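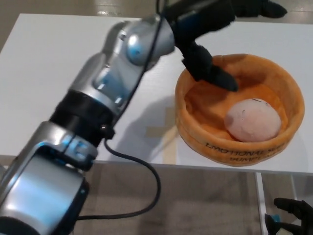 Hivbridge Neighbors' Association - Minutes, Feb 1, 2026

Present: Helmi Sjöberg (chair), Aarne Sjöberg, Viera Hrnčiar, Teemu Ahonen. Godelieve Van den Broek sent her apologies and a very good lemon cake, for which we all thanked her in her absence.

1. Last minutes
Read and approved, once Viera had pointed out that her name had been spelled two different ways. Sorry, Viera!

2. Footpath behind Kuston Lane
Teemu has walked the whole path again and reports that the low stretch by the culvert is still flooding after heavy rain. We talked this over for quite a while (Aarne remembers when there were planks there) and agreed that Teemu will write to the county and ask for gravel. Helmi will lend her boots to anyone who wants to go and look.

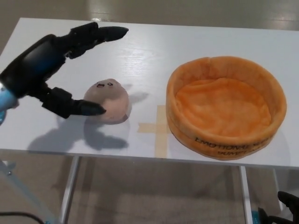 Photo: Viera Hrnčiar

3. Fall supper
To be held in September, at the hall again if we can get it. Aarne offered to make his pea soup for 50 - he was warmly encouraged - and Viera will ask Godelieve whether she would take on the desserts. Tickets stay at $5, with children free as always.

4. Seed swap
Teemu has 4 boxes of envelopes left over from last year, so please don't buy any more. Labels still needed.

5. Any other business
The hall key sticks. Lift the door a little as you turn it.

Minutes taken by Viera Hrnčiar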